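Skonandale Residence Handbook
Section 11: Laundry Collection and Sorting

11.1 Preparing the collection point

1. Place the stool on a level part of the tiled floor. All four feet must rest flat.

2. Clear a walking path of at least 40 inches on the side from which the laundry will be carried away. Toys and other small items are to be returned to their storage area before sorting begins.

3. Set the clothing on the seat of the stool. White and pale items go on first, dark items next, and brightly colored outerwear last.

Note: Garments may be stacked unfolded at this stage. Folding is covered in Section 12.

Bright orange garments remain at the top of the pile, where they can be lifted off first and washed separately. A sleeve may hang over the side, provided that it does not touch the floor.
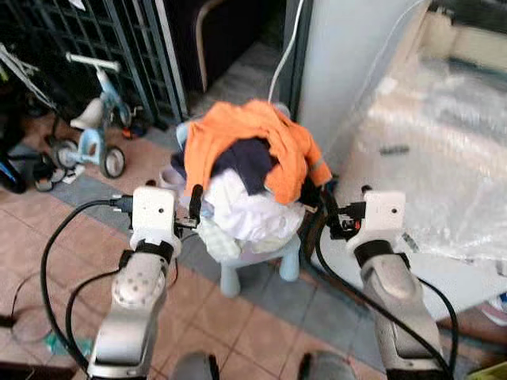
11.2 Sorting the pile

4. Remove garments one at a time from the top. Do not pull from the middle of the pile.

5. Check each garment for reflective patches, particularly near the cuffs. Turn these garments inside out and follow the care label.

6. Place dark navy items in the Istard bin and white items in the Ciner bin. Pale blue and light green items may be washed with the whites only if they have been laundered at least 2 times before.

7. Empty all pockets before closing the bins.

CAUTION: Do not stand or sit on the stool while it is holding laundry. The combined weight of the pile must not exceed 65 pounds.

11.3 After sorting

8. Wipe the seat with a damp cloth and let it dry.

9. Return the stool to the Hofstetter Wing supply closet.

Section revised 18 December 2021.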